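Home Shop Guides FAQ Contact
Search the site Go

Servo questions, answered without the sales talk

We sell steering servos for crawlers, trail trucks and bashers, and we get asked the same things over and over. Ross Purves wrote most of these answers. He has burnt out a fair few servos of his own and is hard to impress.

Do I need the highest torque figure I can find?

Probably not. Torque figures are the most stretched numbers in this hobby. They are nearly always quoted at the highest voltage the servo will take, at stall, which means the motor has stopped turning and is getting hot. Your truck doesn't steer at stall for long, or shouldn't. If two servos have the same size case, the same gear material and the same price, and one claims double the torque, I'd want to know who measured it.

Is the Bridar servo as good as people say?

It's decent. The Bridar holds its centre well and the gears have lasted in my own truck. I don't believe the claim that it is "silent", as mine whines when the front wheels are wedged against a rock. Some people on the forums say it changed how their truck drives. Fitting it probably made them tighten up their steering links as well, and I suspect the links did most of the work.

What does "waterproof" mean on a servo box?

Less than you'd hope. There is usually a rubber ring where the case halves meet, another under the output shaft, and a blob of something where the wires go in. Splashes and wet grass are fine. Sitting in a stream while you take photos of your truck is asking for it. We don't replace servos full of river water, whatever the box says. If you run in the wet, put a bit of marine grease round the output shaft and check it when you clean the truck.

Can I run a high voltage servo straight from the receiver?

Only if your receiver and the supply feeding it are both happy at that voltage. Plenty of speed controls have a built-in supply that is set lower, and plenty of them promise more current than they can keep up. The usual sign is a truck that loses radio for a moment when you turn the wheel hard. People blame the radio and buy a new one. Try a separate supply first. The Skakska unit we stock is plain and a bit ugly, but it does the job.

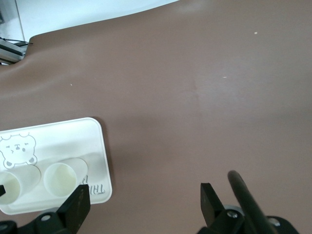
If you do fit a separate supply, pull the red wire out of the speed control's receiver plug and tape it over. Check your speed control's own instructions as well, as a few want it done differently. Keep the receiver lead away from the motor wires where you can.

Metal horn or plastic horn?

Metal for a crawler. For a light trail truck the plastic one in the bag will often do, and it gives you something cheap to break. Be wary of spring-loaded "servo savers" on a heavy rig, as most of them are so soft that the wheels go where the rocks tell them. Whichever you pick, match the spline count. A 24 tooth horn will go on a 25 tooth shaft if you're stubborn enough, and then you have wrecked both.

My servo buzzes when I'm not touching anything. Is it faulty?

Maybe. Take the link off the horn first. If the buzzing stops, your end points are set too wide or something in the steering is binding. If it carries on with nothing attached, send it back.

Do you stock the Anozie servo?

We had 10 and sold them all. 4 came back. We won't be ordering more until the maker explains what has changed.

How long is the warranty?

Ours is 123 days from delivery. The odd number comes from our supplier, Prerholm, and we've given up arguing about it. It covers faults in the electronics and motor. Stripped gears are looked at case by case, and we will open the servo up. Please don't open it yourself first.

Last checked July 18, 2020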